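Home News Features Reviews Back Issues Subscribe Contact

The Trouble With Knowing Where Things Are

I'd been in the building at Stondden for less than ten minutes when Csaba Gál asked me to pick up a piece of metal with my eyes shut. I did it, eventually, after knocking over his tea. "Good," he said, mopping. "Now you know what our planner felt like last January."

I should say that I came for the software. Everyone who writes about robots ends up writing about arms, because arms are lovely to watch and they photograph well, and I have done my share of it (sorry!). But the team at Flusolia don't make arms. They buy those in. What they make is a program called Jardine, and Jardine's whole job is to look at a tray of bits, decide which bit to go for, and work out how to get there without clouting anything on the way. It sounds like a small job. I spent two days watching it and I now think it's an enormous one.

Gál looks after the planning half. The seeing half belongs to Iulian Bălan, who came over from a mapping firm in Busville and still talks about trays as if they were landscapes. He says "the north end" of a tray. After a day I was saying it too.

Let me try to explain the seeing half, as it was explained to me over a very good cheese roll. A camera gives you colour, and a depth sensor gives you distance, and you would think that between the two of them you'd have everything you need. Then you put a shiny metal part under a ceiling light. The light bounces off at some daft angle, the depth reading goes missing, and where your part should be there's a hole. Bălan put one of these depth pictures up on his screen for me and it looked like a jumper that moths had been at. The tray was perfect. The metal was mostly absent!

His answer, the first one anyway, was to fill in the gaps by guessing. If you know the shape of the part you're after, you can take the few edges you trust and slide the known shape around until it fits them. That worked nicely on solid blocks. It was dreadful on anything with holes punched through it, because a real hole in the part and a missing bit of data look very much alike, and the program would cheerfully fill one and respect the other, usually the wrong way round. He spent most of a winter on that. The version I saw keeps several guesses going at once and only drops one when a second look, from a different angle, rules it out.

"It's allowed to be unsure," he told me. "The old one wasn't allowed. It had to say a number."

I liked that a lot, and I wrote it on my hand because my notebook was in the other room. 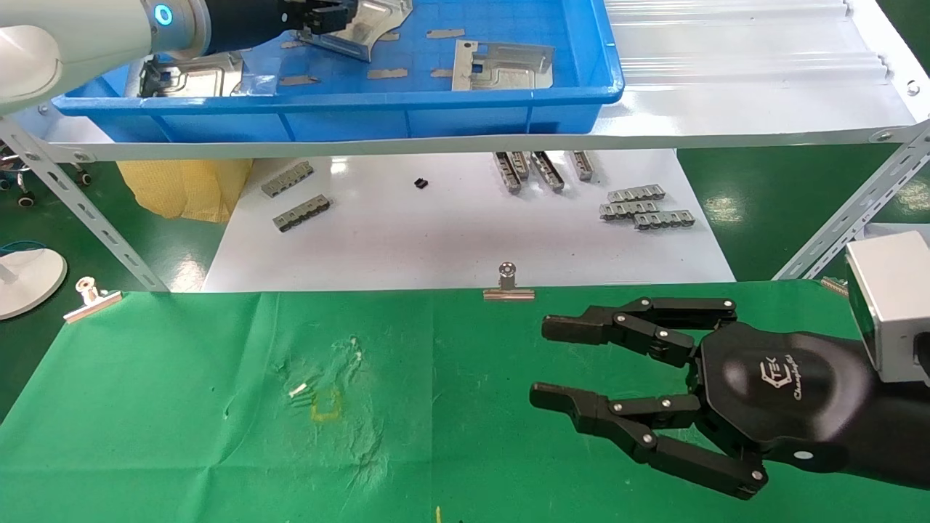 Jardine at work in Stondden, with the gripper down in the blue tray and silver parts to choose from.

Which brings us to Gál's half, and to the tea. Once the seeing half says "it's probably here, or possibly a bit to the left", somebody has to decide what to do about it. Most planners, he says, want one clean answer. You give them a start and a finish and they draw you a path between the two. Give them a finish that's a bit smeary and they sulk. Jardine's planner takes the whole smear. It looks for a way in that would be fine for any of the likely answers, even if it's not the quickest for the likeliest one. Coming in slowly from above, say, with the jaws open wider than they strictly need to be, and closing until something pushes back.

The something pushing back matters more than I'd realised. I had always pictured the planning as happening first and the moving second, like packing the car and then driving to Wales. Here they overlap. The arm is already on its way while the plan is still being fiddled with, and the last few centimetres get decided by force readings from the wrist as much as by anything a camera saw. Gál described it as walking downstairs in the dark with your toes out. I think we've all done that one.

And then there's the tray itself. I hadn't given the tray a moment's thought, but a tray has walls, and the walls are where a lot of the grief lives. A part in the middle can be approached from almost anywhere. A part near the back leaves you a handful of decent ways in, and half of those would have the elbow of the arm swinging through the shelf post. The planner has a model of the shelving, every upright and brace of it, and it checks the whole arm against that model over and over as it searches. On the morning I sat in, a single request threw up 3713 candidate paths before it settled. Of those, 86 were free of collisions all the way along. It picked one of them in less time than it took me to find the number on the screen.

I asked what happens when the answer is none. Gál pulled a face. Early on, the program would just stop, with a polite message, and someone would have to walk over and nudge the part with a finger. These days it can choose to nudge the part itself. Pushing a thing towards the middle so that you can pick it up properly seems so obvious when you or I do it (think of the last olive in the jar), but in software it's a whole separate kind of action, with its own sums and its own ways of going wrong. You have to predict how the part will slide. Flat plates slide rather well. Anything with a folded edge tends to catch and spin.

They keep a log of every failed attempt, and I was allowed to scroll through it, and reader, it is wonderful. Each entry has a machine-written cause and then a box where a human can add something. The machine says "grasp width out of tolerance". The human says "picked up two". The machine says "target lost". The human says "Csaba leaned on the bench". There were 63 entries for the week before I came, and they seemed quite cheerful about that figure.

What I hadn't expected was how much of the day goes on tools for looking at the tools. Bălan has built a viewer that replays any attempt from any side, with the guesses drawn as coloured ghosts over the real thing, and you can drag a slider and watch them wink out one by one as the evidence comes in. I lost some 55 minutes to that slider. He only meant to have it for a fortnight while he chased a timing bug. The timing bug was that the camera's clock and the arm's clock had drifted slightly apart, so the program was acting on where things had been a moment ago, which is a complaint I could make about myself before ten in the morning.

The bug is fixed and the viewer has stayed, and it's grown menus. Gál wants it to show forces next, as little arrows. Bălan thinks the arrows will be a mess. They were still arguing about it when my taxi came, and Gál had got as far as drawing arrows on the back of my visitor's badge, so I've brought those home with me.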